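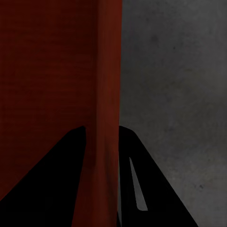
The red surface from close by, with its brighter edge at the right.

Print | E-mail

Gliding course for beginners: places are open

Our gliding section at Ninlow opens its summer course for new pilots on 2023-06-15. There are eight places, and five of them are already taken. The course has four evenings of theory and then flying days, when the weather allows it.

The theory will be given by Meinir Hopkin, who has made 248 flights as instructor with us. She will explain how to read the clouds, how to use the radio and what to do if the launch cable breaks. Please read the first chapter of the course book before you come. It is short, but many questions of the first evening are answered there.
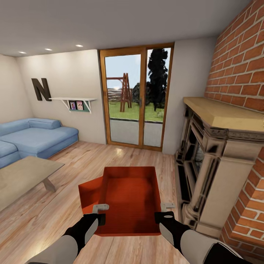
Two arms holding the red-orange box in the living room.

For the flying days we meet at the hangar and push out the gliders together. Bring a hat, water and flat shoes with thin soles, so that you can feel the rudder pedals well. Rhydian Trevor makes the flying list in the morning, and he asks everybody to stay until the last glider is back inside.

Last June it was windy and we lost many days. If this happens again, your flights will be moved to a later date and you will not pay more.

To reserve a place, please write to Beca Skyrme at the club office.

Seren Bevan

Print | E-mail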